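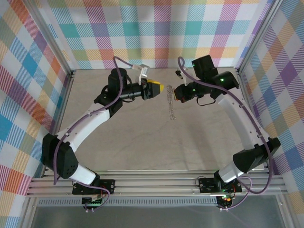 *A small metal chain on the tabletop, plaid panels behind.*

# Pisero Golf Scores

Hole-by-hole scores from high school golf, typed up from paper cards and free to use! This release (4 Apr 2020) has 2,021 rounds by 357 players, boys and girls, on 19 courses.

## What's in it

- `rounds.csv` — one row per round, with player ID, course, tees and total
- `holes.csv` — strokes and par for every hole
- `courses.csv` — yardage and rating where we could find them

Putts are only filled in for the Duggan Invitational, whose scorers wrote down every single one (bless them).

## Known problems

Plultau switched its front and back nines in August, so older rounds there use the old hole numbers. Withdrawals are marked `WD` and have no total. Please don't read those as zeros — I did once, and got a very exciting team record.

## Loading

```
scores = read.csv("rounds.csv", na.strings = "WD")
```

## Help out

Got a shoebox of old cards? I'd love to see them! Open an issue or send a pull request. Girls' rounds from Sinedine are the biggest gap right now.

Maintained by Rónán Heffernan. Data is CC BY 4.0.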